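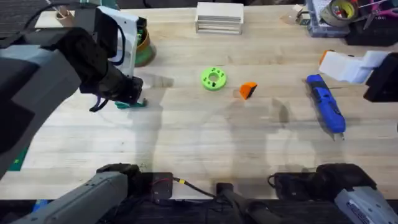

Lesley Su
Workshop Coordinator, Zular Making Room
Progress report to the Brindier Fund, December 2022

Hello again! I promised you a proper update once the shelving was up, and the shelving is up, so off we go.

You'll remember that your grant was for turning the back half of the Zular unit into a room where people can sit down and make something without first spending twenty minutes hunting for the scissors. When I wrote the application we had one decent table, a lot of carrier bags and a system that lived entirely in my head. The system is now mostly out of my head and on to the walls, and I'm really pleased with how it's going, even with a few things still annoying me (I'll get to those).

The money first, as I know that's the bit you have to copy into your own spreadsheet. You awarded us £900 for this stage and we have spent £685 of it. The biggest chunk went on shelving and brackets, then storage boxes, then a long dull list of hooks, screws, sandpaper and oil for the tabletop. Receipts are in the usual folder. I haven't touched the line for the second lamp yet. The one I'd picked went out of stock in November and I'd sooner wait for it than buy one with a base that takes up half the bench.

The table itself has been the nicest surprise. It's the light wooden one you asked about on the phone, and I had half thought of covering it with something hard-wearing. I'm so glad we didn't! Small coloured parts show up beautifully against the pale wood. If a bright green printed ring or one of the little orange wedges gets left out, you spot it from the doorway, and the same goes for the blue cutting tool, which is the thing I most want people to notice before they put an elbow down. We sanded out the worst of the old glue and gave the top 2 coats of oil. It'll want another in the spring.

On storage, we've gone for a simple split. The middle of the table is for whatever is being worked on. The back edge is for things you reach for all the time and would be cross to have to stand up for. Everything else goes on the shelves. It sounds very obvious written down, but it took us most of November to agree on what counts as "all the time". Tape does. Scissors do (the pink-handled pair have become a bit of a favourite, I don't know why, they cut exactly the same as the others). The thin white boards were supposed to go on the bottom shelf, and they keep creeping back to the table in a stack, so I've given in and they can stay along the back.

The grey box is less of a success. It was bought as a home for odds and ends, and what it has mainly become is a flat surface for putting papers on. You then have to move the papers to get at the box, and there isn't an obvious place for the papers, so they go back on top. I've ordered a wall file and I'm hoping that sorts it.

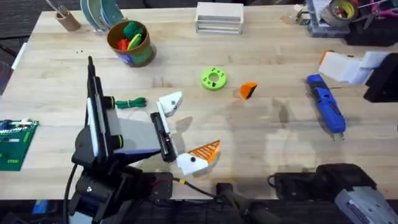

Cups and tubes have worked far better than the drawer dividers I originally costed. I'd put dividers in the budget thinking we'd have proper drawers by now, and we haven't, but a cup with a label round it holds a surprising number of small bright things upright, and people put them back without being asked. Cardboard tubes are doing the same job for thin sticks. They cost us nothing at all. I'd like to move the divider money across to labels and a better label printer if you're happy with that, so could you let me know?

Cord was another headache. Loose cord got into everything, and whoever needed a length would pull out a great knot of the stuff and drop most of it back in worse shape. The new rule is that it gets coiled and tied in a small bundle before it's put down anywhere, green, white, whatever colour it is. I was told off for breaking this rule myself last month, quite rightly.

Still on my list are the round discs. Standing them on edge in a leaning stack looks lovely, all those teals and greens together, and it saves space, but I'd be happier if they had something solid either side of them. I've sketched a little rack. It can be made from offcuts, so there's no cost to the grant apart from a bit of glue.

We've printed 40 labels so far and I've already redone a few of them. "Small bits" was not a helpful label. "Blades and sharps" is, and it's now in red, at a height where adults can read it easily and younger visitors can't reach the box underneath. I've also written up a one-page closing-down sheet that hangs by the light switch: blades in and put away, scissors back, cord tied, crumbs and specks brushed off the wood, lamp off. It takes a few minutes and the difference the next morning is enormous.

Coming up next, then: the wall file, the lamp, the disc rack, and a second row of hooks above the table once I've found a stretch of wall that will take a screw without crumbling. I'd also like to get a mat under the spot where most of the cutting happens, as the oil won't protect the wood from a blade.

Please do come and see it if you're passing. Parking is easier round the side, and if the front shutter is half down just knock, we're usually in.

With very best wishes and thanks from all of us,
Lesley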